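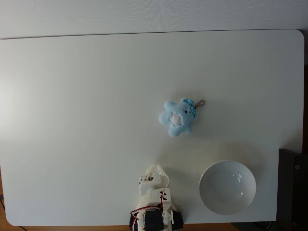 Little blue star on the white table.

October, and I'm up at 6 again because the pharmacy phone line opens early and I wanted to be first in the queue (I was not first in the queue). So, the blood pressure pills! I've been on Niline since spring and it's been fine, no complaints, apart from the ankles. Then the refill came up at $188 and I just stood at the counter in Wandow blinking at the screen. Last time it was $18. Same box, same dose, same everything.

The girl at the register said my plan had moved it to a different tier and I could ask my doctor about Fleltura, which they still cover. I said I'd think about it, paid for nothing, and drove home cross with the whole world.

Anyway, I got through to the Hartono clinic this morning and the nurse was lovely. She says Fleltura is once a day too, but I'd take it at night, and they want a blood test before I switch and another one after. Fine by me. I have nine Niline left, so there's time if I don't dawdle.

I added up everything we've spent on prescriptions this year while I was on hold. $3,037! I did it twice. Then I made toast.

Blood test is at 8:40 tomorrow, no breakfast first. Must put the form in my bag tonight.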